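Kendville Shrine Trail: progress report to the Vasance Fund, December

The grant was meant to pay for signs, a printed map and a checked history of the shrines along the old mill road. The signs are up. The map is at the printer. The history is the part I would ask you not to take on trust yet.

We were told there were 27 shrines. I have walked the road twice and can vouch for fewer than that, depending on whether a niche in a garden wall counts. The draft text says the spring shrine is 600 years old. The only source I have found is a visitor leaflet, which gives no source of its own. Until something better turns up I want the number off the sign.

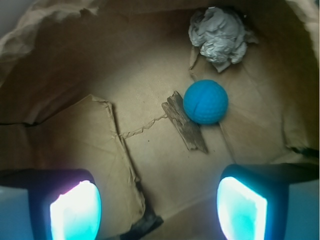

Blue ball, scrap of wood and crumpled paper on brown paper.

The story of the ferryman who carried the saint's bell across the river is told at 2 different shrines, with the same ferryman and the same bell. Both sets of keepers say theirs is the real one. The Abubakar papers, which were supposed to settle it, mention a bell and no ferryman. I have asked Kustia to print the story as a local tradition and leave it there.

Of the 192 survey cards sent out to households, too few have come back to say anything about public interest. The earlier claim of "strong local support" should not be repeated. 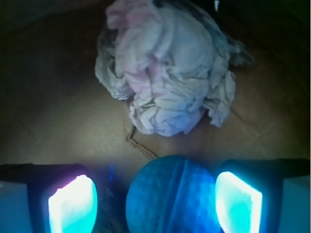

Buppha Sitthichai
Trail Research Coordinator

Spending is within budget, mainly due to the translation work not having started. Holger Westerberg still expects to finish the guidebook by spring. I think that is hopeful, given that four chapters have no footnotes. My request is that the second payment go to archive time before any more signs are ordered.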